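Equipment Planning Coordinator, Robotic Assembly Cells
Istolport Institute for Applied Manufacturing, Florkham site

The Istolport Institute for Applied Manufacturing invites applications for the position of Equipment Planning Coordinator. The position is based at our Florkham site and is full-time, 40 hours per week. It reports to Amra Milošević, Head of Operations.

Background

The Institute works with small and mid-sized manufacturers that wish to automate kitting and light assembly. Under the Tandale program, the Florkham site will expand its robotic assembly cells over the next two budget years. The expansion covers robot arms, grippers and finger sets, wrist cameras, part trays, safety equipment and the spare parts needed to keep all of these in service.

Purchasing for the existing cells has until now been handled by the engineering staff alongside their other duties. As the number of orders has grown, the Institute has decided to place planning, budgeting and purchasing in a single position. The Coordinator will be the main point of contact between the engineers who specify equipment, the finance office that releases funds and the vendors that supply it.

The Coordinator is not expected to program robots. The person appointed will, however, need to understand the work well enough to question a specification, compare two quotations on equal terms and recognize when a low purchase price will lead to high running costs. Gripper fingers and their contact pads, part trays and test parts are low-cost items taken one at a time, but they are replaced often and account for a considerable share of the annual consumables budget.
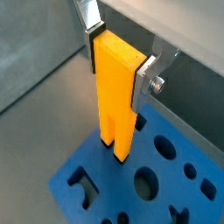
A two-pronged test part held in the gripper over a blue foam tray.

Trays are cut to match the parts in use, and a change of part may therefore require a new tray, new fingers or both. The Coordinator will be expected to include such items in the budget for each cell from the start. Experience has shown that they are otherwise ordered late and at a higher price.

Duties

The Coordinator will prepare and maintain a two-year equipment plan for all cells at the Florkham site, including replacement dates and expected running costs.

The Coordinator will draft the annual equipment budget in September, in consultation with the engineering group led by Krešimir Georgiou, and present it to the finance office.

Further duties include requesting and comparing quotations, preparing tender documents for larger purchases, following up deliveries and acceptance tests, and keeping the equipment register, which at present holds 144 entries. Individual orders under $800 may be approved by the Coordinator without a second signature.

The position involves regular visits to the cells and occasional travel to vendors and to our partner workshop at Halilović.

Qualifications

Applicants should have a degree or vocational diploma in engineering, supply management or business administration, and at least three years of experience in purchasing or equipment planning. Experience with industrial automation is an advantage - applicants from laboratory, medical or machine shop settings are equally encouraged to apply. Good written English and confident use of spreadsheets are required.

Terms

The position is permanent, with a trial period of six months. Salary is set according to the Institute's pay scale and depends on experience. Working hours are flexible outside the core period, which begins at 9 a.m. Relocation support may be granted on request.

How to apply

Applications should include a cover letter, a résumé and the names of two references. Applicants are also asked to attach a one-page outline of an equipment purchase they have planned or managed, with confidential figures removed.

Questions about the duties may be directed to Amra Milošević. Questions about employment terms may be directed to Gunnel Brekke in the personnel office, who will also receive the applications. Selected applicants will be invited to an interview and a tour of the cells at Florkham.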